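Monday, late

Fourteen pages now. The rulebook was nine when I started at Flestby, and I remember thinking nine was a lot for a bench with two arms bolted to it. Somebody at Senodico sent the new version over at lunch with a cover note saying it "reflects current good practice," a phrase I have learned to read slowly.

I did read it. I read it twice, once with coffee and once on the bus. A fair amount is sensible and has been sensible since the first version. Hands out of the work area before the arms are enabled. Stop button where the operator can hit it without leaning across the table. One person calls the start, and it's the same person for the whole session. I have no quarrel with any of that. I've seen what an arm does when two people each think the other one is in charge of it, and I still have the dented toolbox.

Then you get to section six. Section six wants a signed sheet for every change of object. Every one. If we take away a can and put down a different can, that's a sheet. I asked on the call whether swapping a can for the same can turned the other way up was a change of object, and there was a long pause and then I was told it would be "taken offline." So I suppose I'll hear in June.

We logged 1,120 runs last quarter. Of those, 173 were flagged, and I went back through the flags myself because I didn't believe the summary. 70 of the flags were for missing paperwork. Not a drop, not a bump, not a finger anywhere near a gripper. A missing initial in a box. And the report that went up the line put all the flags in one number, so now we look like a shop where things go wrong all day long, and the cure being offered for that is more boxes to initial. I said so. I was thanked for my input.

What bothers me more is what the thing leaves out. There is a paragraph on shoe color (dark, closed toe – fine) and there is hardly a word about cables. Cables are what I worry about. They sag and get nudged, they end up looped somewhere they weren't in the morning, and one day a link comes down across one and we all find out how good the connector is. I'd trade all of section six for one line saying to walk the cables before enabling. I walk them anyway. Nothing in the fourteen pages says I have to, so there's no box for it, and as far as the record goes it never happens.

The other hole is the idle arm. The rules talk as if only the arm doing the job exists. They say "the active manipulator" all the way through. But the second one is powered too, its lights are on, and people forget about it exactly because it's hanging there doing nothing. New people watch the arm that moves. I would have them keep their eye on the one that doesn't, at least until they've got the habit of treating both as live. I wrote that up for the Varela review last year. It got a nice reply and didn't make it into the text.

Speed limits, same story. There's a number for free motion and a lower one for motion near a person, and neither one says a thing about what the gripper is carrying. An empty gripper and a gripper with a full can in it get the same limit. Try that with something heavy and tall already standing on the tray and then tell me about good practice. We run slower than the rule when there's something upright nearby. That's a house habit, passed on by word of mouth, and I don't love that either. Habits leave when people do.

I should be fair. The Grakden bench had no rules at all when I worked there, only a laminated card and a lot of confidence, and I wouldn't go back to it. A bad rule at least gives you something to argue with. And the new section on ending a session is good: arms parked, drawers shut, power down in a set order, no walking away with the lights still green. I'd have written it shorter. Still, I'd sign it.

So tomorrow I'll do what I usually do. Print the new one, put it in the binder, mark up section six in pencil, send my comments in by noon and run the bench the careful way whether or not there's a form for it. The comments will be four lines long. Cables, idle arm, carried load, and please count the paperwork flags separately. I've sent the first two before. I'll send them again.

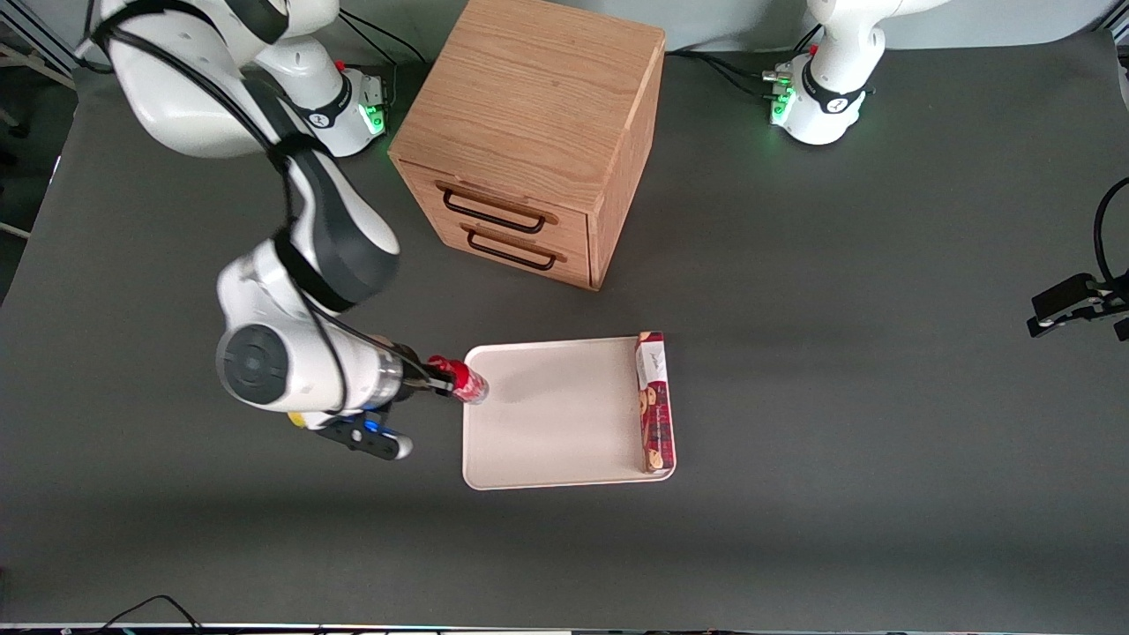

Bus was late, by the way, and I've left my good pencil on the bench. The comment form has a character limit, I noticed, so four lines may have to be three. Probably the paperwork one goes, though it's the one that makes me angriest. Bed.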